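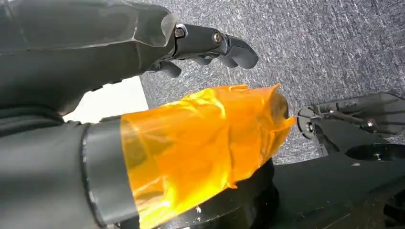

Does the Plaltholm lowland count as one wetland or several? It counts as one for mapping purposes, and the three named marshes inside it are treated as sub-units of the same basin.

Lists > Regional Habitats > Wetlands and Rivers > Basin boundaries

Following up on the thread from Tuesday. The message I am replying to said:

> The habitat sheet lists the Plaltholm marshes separately, but the
> river sheet gives a single catchment with its outlet at Avdale.
> Which of these should we cite? Also, the Zepeda ridge is marked
> at 2113 meters on one sheet and has no height on the other.

Cite the river sheet for boundaries and the habitat sheet for plant cover. The two were drawn for different purposes. The habitat sheet splits the lowland wherever the cover changes from reeds to wet grassland, and those lines move from one survey to the next. The catchment line follows the high ground and does not.

The ridge height of 2113 meters refers to the summit, which lies outside the basin. The divide itself crosses a saddle farther south. I would leave the figure off any wetland map, as readers tend to take it for the height of the watershed.
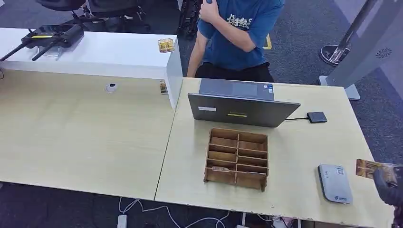
The outlet at Avdale needs a short note of its own. In the dry season the lower channel breaks up into pools over a distance of 4 kilometers, and the sheet shows this stretch as a dashed line. It is still the outlet. Water moves through the gravel, and the channel is continuous again by June in most years.

One correction to the site index: entry 57 (Zuveo pond) is placed in the Plaltholm basin. It drains west and belongs to the neighboring one. The error seems to come from an older edition, where the divide was drawn along the road – the road runs 200 meters west of the real line at that point. Entries on either side of it are correct.

I have not checked the mangrove entries on the coast sheet. If someone has the current edition, please post the sheet number to the list.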